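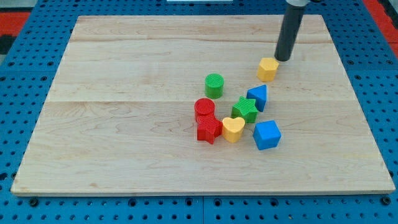 Kiprono Simiyu
Project lead, Stultdale Play Library
Progress report to the Warnach Fund, shape block loan sets

The Fund asked for a short account of what has been done with the money since January and whether the loan sets are worth continuing in their present form. I can answer the first part with some confidence. On the second I have doubts, and I would sooner put them in writing now than at the end of the grant.

The block sets

The plastic shapes from Van der Linden have all arrived and been checked in. We chose the mix with cylinders, hexagonal prisms, stars and hearts, in strong colors, on the theory that children could sort them by shape one day and by color the next. The theory is sound as far as it goes. A red star and a red cylinder belong together under one rule and apart under the other, and a yellow heart can be put with a yellow hexagon by a child who has no interest in corners whatever.

My first reservation is the surface. The sides and faces are finely ridged, and the supplier's sheet made a good deal of this as a grip feature. I remain unconvinced. The ridges are pleasant to the thumb, but they hold cracker crumbs and glue, and wiping does not always get them clean. We now use a soft nail brush and a bowl of soapy water between loans. It works, and it takes staff time that was not in our budget.

My second is the heart. It is the shape children ask for by name, and it is the one most often missing when a set comes back. I have asked Van der Linden for a price on spare hearts sold singly and have been quoted for full sets only. I have asked again.

The boards

Each set goes out with a maple board to work on. I argued against this line of the budget last year and I will admit the boards are handsome. The joined planks have stayed flat, the grain has a nice figure to it, and the pale color gives every block something to stand out against. Whether a four-year-old needs figured maple to tell a star from a cylinder is another question. A tray from a discount store might do as well, and we have never tested that. I suggest we do before any more boards are ordered.

The one practical argument for the board is that it marks off the working area. Our staff in Urkby say children keep the shapes together on it with less reminding than they needed on a bare table. I have seen this happen and I have also seen a board with every block on the floor beside it, so I would call it a mild advantage.

Loans

Our target was 100 loans in the grant period. We have made over 50, and most of those were to families who already used the library. The grant was written to reach households that do not, and on that measure we are behind. The Urkby branch has done better than Stultdale, mainly through the parents' morning there. I don't think posters will change the picture. We have printed them anyway, as agreed in the plan.

Feedback cards went out with every set. The comments are kind, which makes them hard to use. "She loved it" appears often. Only a few parents say what the child did with the blocks, and those few are the useful ones: towers first, then lines, then sorting once an adult suggested it. Several mention that the cylinders are the easiest to stack. Two parents wrote that the star got used as a badge. I would be cautious about claiming, as our original application did, that the sets "build early geometry skills at home." We have no evidence for that, and the cards were never going to supply it.

What I propose for the rest of the grant

Hold the maple board order where it is and send 5 sets out on plain trays, with the same feedback card.

Rewrite the card. I have drafted a version with 4 questions, each asking what the child did and none asking whether anybody enjoyed it.

Move part of the poster money to extra hours at Urkby, where somebody can sit down with a new family and open a set with them.

Drop the geometry wording from the leaflet. "Shapes to sort and stack" is plainer and we can stand behind it.

Spending is within the approved amount on every line except cleaning, which had no line. The overspend there is small, and I have covered it from postage. If the Fund would prefer it handled differently, please let me know before the next claim goes in - I can still move it back.

The draft card and the list of sets needing replacement hearts are with the claim form.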